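# Datenkarte: Vorführung Küchenzeile, Standort Gostereck

Diese Datenkarte beschreibt die Aufnahmen, die im August beim Tag der offenen Tür im Demonstrationsraum Gostereck entstanden sind. Herausgeber ist die Puvby Robotik. Fachlich verantwortlich ist Henrike Teuber, die Datenpflege liegt bei Gunther Fuchs.

## Umfang

- Episoden: 1.817
- Vorführblöcke: 56
- Aufgabenvarianten: 39
- Bildquelle: Kopfkamera

## Ablauf

Die Vorführungen fanden an einem Samstag ab 10 Uhr statt. Je Block wurden höchstens 40 Gäste eingelassen. Gezeigt wurden Greif- und Ablageaufgaben an der Arbeitsplatte, unter anderem mit Orangen aus einer mit Papier ausgelegten Schale.
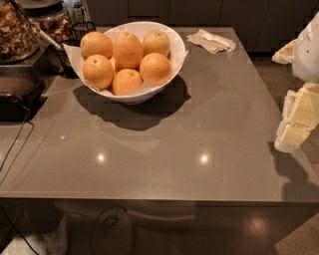 **Wurde der Roboter während der Vorführung ferngesteuert?**

Überwiegend. In den meisten Blöcken führte eine Bedienperson von Šimko die Arme; autonome Durchläufe sind im Feld `modus` gesondert ausgewiesen.

## Annotation

Jede Episode trägt eine Aufgabenbeschreibung in deutscher Sprache sowie eine Bewertung des Ausgangs (`erfolg`, `teilweise`, `abbruch`). Die Bewertung erfolgte durch zwei Personen unabhängig voneinander – bei Abweichungen entschied Frau Teuber.

## Einschränkungen

Reflexionen der Deckenbeleuchtung auf der glänzenden Arbeitsfläche können die Objekterkennung beeinträchtigen. Tonspuren wurden vor der Freigabe entfernt. Episoden, in denen Gäste erkennbar waren, sind nicht Bestandteil der Veröffentlichung.

## Nutzung

Die Daten stehen für Forschung und Lehre zur Verfügung. Eine gewerbliche Nutzung bedarf der schriftlichen Zustimmung. Anfragen sind unter dem Stichwort „Revstead“ an die Datenpflege zu richten.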